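Comparing grippers for cloth work: bench tips

Contributed by Murray Fehr, with additions from Solange Gill

These notes cover fingers, hoses and controller settings for folding laundry on a two-arm bench. Most of it applies to a single arm as well.

Fingers first. Flat fingers hold a hem well and let go cleanly, but they need to arrive square to the edge. Angular fingers get under a fold more easily and tend to keep a thread or two when they open. We ran the Lerex and Cirkano sets over the same cotton sheet, 20 grasps each, and changed nothing else between runs. If you change the fingers and the closing speed together you learn nothing about either.

Start every grasp from a crumpled cloth. A sheet laid out flat makes any gripper look good. Drop it from the same height each time and leave it as it falls.

Set the closing force with the thinnest fabric you intend to handle. A tea towel will put up with far more than a pillowcase lining. Raise the force one step at a time until the corner stays put during a slow lift of 5 seconds, then stop. Extra force marks the cloth and wears the pads.

Tie the hose to the forearm and leave a generous loop at the wrist. A tight hose pulls the wrist off its line near the end of its travel, and the error is easily blamed on the camera. Turn the wrist through its full range by hand, power off, before the tie is pulled tight.

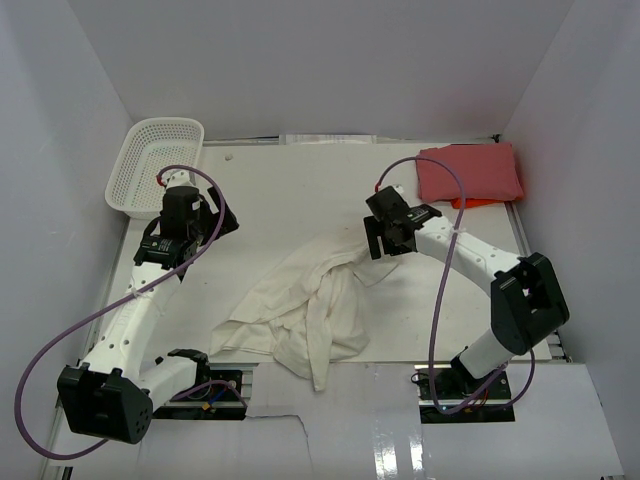

Work one arm at a time until the first grasp is reliable. Park the other well above the table with its fingers clear. Two arms pulling on a cloth that neither holds properly will produce a long, tidy-looking log and no usable result.

Keep finished pieces to the back of the table, squared up against a wall. Aisyah Gunawan marks the stacking spot with masking tape on her bench, and it saves re-teaching the place position after cleaning.

Cameras. A fixed camera is enough for comparing fingers. Lock exposure and white balance before the first run. Pale cloth on a white top gives very little edge to work with, so try a lamp set low at one side to put some shadow in the creases. Check for glare on glossy panels at the same time.

Controllers. The Dristton unit accepts a stored grasp sequence; the Farahani one has to be sent each step. For a finger test either will do, but do not swap between them halfway through a set. Write the settings on the log sheet — force, speed, lift height — even if they match the last ones.

Pads. Wipe with a damp lint-free cloth and let them dry fully. We change ours at 2000 grasps, or sooner if the surface looks shiny. Replace both sides together.

Solange adds: file the rough edge off new printed fingertips with fine paper before fitting. Run a nylon stocking over them afterwards. If it snags, carry on filing.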